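Woodturning and Small Vessels
Handout for Session 3: The Round-Bottomed Problem
Stindau Evening Workshop

Before you start

Bring the blank you roughed out last time. If it has cracked since then, bring it anyway, and bring a second one. Cracked blanks go in the bin by the door, where they join a distinguished collection going back to April.

Safety glasses stay on whenever a lathe is running, including somebody else's lathe. Sleeves up, hair back, lanyards off. You have heard this twice already and will hear it again in Session 4.

What a bowl is for

Students tend to answer "holding things" and then turn something that holds a teaspoon of salt. Decide what goes in yours before you pick up the gouge. Fruit wants width. Soup wants depth and a food-safe finish. Keys want nothing at all and will be perfectly happy in your worst piece, so most of your friends will be getting key bowls this winter.

The Pretular pattern, which we follow in this course, starts from a blank 219 mm across. You will lose some of that truing it up, and more when you catch an edge. Leave the wall thick until the outside is finished. A thick wall can be made thin on any evening you like. The reverse has so far defeated us.

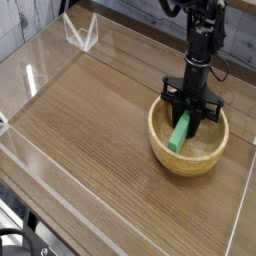 Rims are where beginners give themselves away. The temptation is to take the edge down until it looks like porcelain, feel very pleased, and then chip it on the kitchen faucet. A thick rim with the corners rounded over forgives a great deal. The pale bowl with the green foam block in it has one of these, and it suits the shape: the weight at the top gives the eye somewhere to stop. Look at the outside too, where there are faint horizontal turning lines. Whether you leave lines like that on your own work is a matter of taste. If you leave them, leave them everywhere, so that it looks like a decision.

Cutting order

1. True the outside and cut the foot.
2. Shape the outer curve from foot to rim. One curve. If you can feel a flat spot with your palm, so can everyone else.
3. Reverse the blank onto the chuck and hollow from the rim toward the center.
4. Stop the lathe and check the depth. Then check it again. The Tanabe depth gauge on the rack reads 3 mm deep, and has done so for as long as I have taught here. Allow for it.
5. Round over the rim before sanding.

Sanding

Start at 100 grit. Everyone wants to start finer, and everyone who does ends up back at 100 with a sore thumb. Move the paper constantly. Slow the lathe down; a hot surface means you are pressing too hard. Torn end grain shows up as two dull patches on opposite sides of the inside, and oil will make them look much worse, so deal with them now.

Finish

Thin coats, wiped back, 12 hours apart. Spread used rags flat outdoors to dry. Do not ball them up and put them in the bin, even the distinguished one.

For next time

Finish the outside of your bowl and read the Bruratholm notes on foot shapes, skipping the part about ogees unless you enjoy that sort of thing. Bring one bowl from home that you like using, shop-bought or otherwise, and be ready to say why. "It was a wedding present" will be accepted once.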